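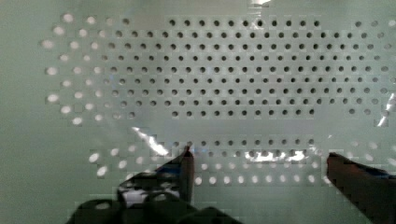
Imani Szabo wrote back after the May report to ask why we still need a person driving the arm at all, and whether the money wouldn't be better spent on more computers. Fair question! I'll try to answer it as I go.

Since then we've recorded 800 runs by remote control, and the task is the same one we promised you: get the film off a perforated panel without scratching it. Seven people have had a turn at the controls, and the good ones all do the same thing -- they come in low, stop just short of the surface, and wait a beat before they pinch. I could never have written that down as a rule. I only know it because I watched them do it over and over (and because I'm terrible at it myself).

Glare is still our biggest headache. Shiny film throws bright streaks into the wrist camera, and whoever is driving has to guess where the edge is. We tried guiding the arm by hand for 36 of the runs, which felt lovely, but our hands kept getting into the view, so we went back to the remote.

Droline sent the new control handles and they're a big step up, much less tiring. The Pralton grips are late, so we're making do with the old black fingers for now.

Money-wise we're on plan, apart from shipping, which ran over by a bit. Next up is six more weeks of recording, this time with the lamps moved to the side, and then a first try at letting the arm go on its own. I'll send Imani the clips as soon as they're sorted.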